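Ticket 819
Status: Resolved
Room: 321, bathroom
Opened by: Housekeeping
Assigned to: Do-yoon Woo
Date opened: April 5, 2018

Reported problem
Guest in 321 says the bathroom door will not stay shut. The handle goes down but is slow to come back up, and the door drifts open while the shower is running. Guest also asked for fresh towels and mentioned a damp smell near the shower.

First visit
Worked the lever several times. It stuck on roughly every other press and had to be lifted by hand. Hinges are fine and the door does not rub on the floor. Key turns freely in the lower part of the backplate, so the lock itself is not at fault. Bin checked and left in its usual corner by the glass, clear of the door swing.
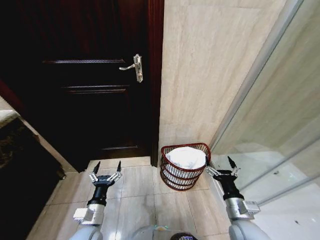
Bathroom door, lever handle and bin, room 321.

Cause
Two things. The return spring behind the handle was weak, and the two fixing screws on the inside had worked loose, which let the backplate shift and pinch the lever. The last work on this door was in November, when the old Edska handle was swapped for the Lombardi one. No thread lock was used then according to the job sheet.

Work done
1. Took the handle off and cleaned out old grease.
2. Fitted a new spring from the Gomasley spares box. The Mutitz spring is too short for this handle - please do not order it again for this floor.
3. Refitted the backplate and tightened both screws with thread lock.
4. Opened and closed the door 60 times. Latch caught every time and the lever came back up without help.

Damp smell
No leak found at the shower fixture or along the bottom of the glass. Ran the shower for ten minutes with the hose hanging and again with it in its holder, then felt along the wall joints. All dry outside the enclosure. The smell was coming from used towels left in a heap on the shower floor overnight. Those went to the laundry and housekeeping brought white ones up. 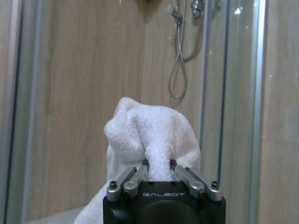

Follow-up
- Housekeeping to pick up wet towels on the morning round, even if the guest has asked for no full clean.
- Check the handles in the other rooms on this floor that were changed in the same batch.
- Spring stock is down to one. Reorder raised with stores.

Closing note
Guest tried the door and was happy with it. Ticket closed - reopen under the same number if the lever sticks again.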